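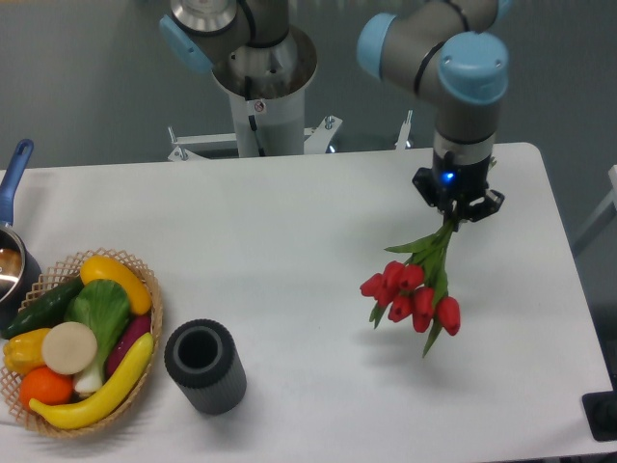

White table with rounded corner, gray arm with blue joint caps.

About Stastmont Pest Management

Stastmont Pest Management inspects and treats commercial and residential buildings for ants, cockroaches, stored product beetles and moths. The company was formed in May by the merger of two local operators, Teixeira Exterminating and the structural division of Funix. It holds service contracts with bakeries, grain stores, schools and apartment buildings. The office and the insect identification bench are at the same address on Jadadard Road.

What we treat

Most of our work involves the German cockroach, the odorous house ant, the Indian meal moth and the sawtoothed grain beetle. We do not treat for termites or bed bugs. Requests for either are passed to a licensed firm, and we take no fee for the referral.

The German cockroach is the most common species in commercial kitchens. Adults are light brown with two dark stripes behind the head. They prefer warm, humid gaps near food and water, such as motor housings, door gaskets and the undersides of sinks. An egg case can hold 30 or more eggs, and the female carries it until shortly before hatching. Sprays applied to open surfaces have little effect on a population of this kind. We use gel bait placed inside cracks, with sticky monitors to measure the result. 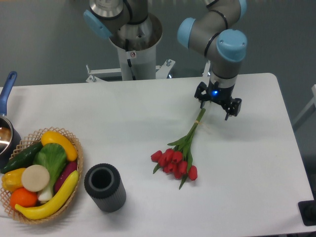
Tulips and a woven basket of artificial produce on the table.

How a service is carried out

The first visit is an inspection. The technician sets monitors, records moisture and entry points, and collects specimens. Specimens are identified to species before any product is chosen. A written report follows, listing the findings by room and any repairs the owner needs to make.

Treatment is scheduled after the report has been accepted. Monitors are read again after 9 days and after 27 days. If the second reading shows live insects of the target species, the treatment is repeated under the same contract price. Food plants on a yearly contract receive six scheduled visits, plus call-outs.

Product labels and safety data sheets are left on site in the service binder. Bait placements are marked on a floor plan kept in the same binder.

Licensing and training

All technicians hold a state applicator license in the structural category. New technicians work under direct supervision for six months and do not apply product alone during that time.

Service requests

Requests are taken by telephone or through the form on the Contact page. Please state the type of building, the rooms affected and whether a specimen has been kept. Specimens may be mailed in a small rigid container with a dry paper towel. Do not use tape, as it damages the legs and antennae.

Page last revised Wednesday, December 25, 2019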